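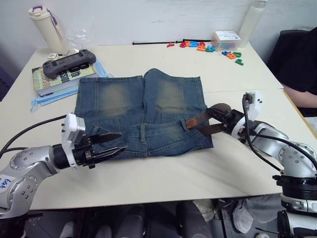 Part 4: Jeans with the belt left in

I used to skip this part of the Kindau folding guide because I always took my belt out first. Then I got lazy, and now I fold mine with the belt still threaded. It works fine on a table if you go in this order.

1. Clear yourself a patch of table at least 60 cm deep. I just push my stuff to the back.
2. Lay the jeans out with the buckle undone and smooth the legs down with your palms.
3. Fold one leg over the other, seat side out, and line up the side seams.
4. Bring the hems up toward the waistband, then fold again if your shelf is shallow (mine is!).
5. Take hold of the loose end of the belt and pull it out to the side – slowly, so the waistband doesn't bunch.
6. Roll the belt end and lay it on top, or slide it right out and hang it up.

Note: Stiff new denim may need a heavy book on it for 9 minutes.

Caution: Don't leave a damp leather belt on pale jeans. I lost a good pair that way.

Print this section | E-mail this section

Comments (2)

Tarek El-Sayed: I do step 5 before step 4 and get a flatter stack.

Ferkcombe: Does this work with corduroy? Mine springs open again.

Related
Part 3: T-shirts and tank tops
Part 5: Sweaters
Packing a weekend bag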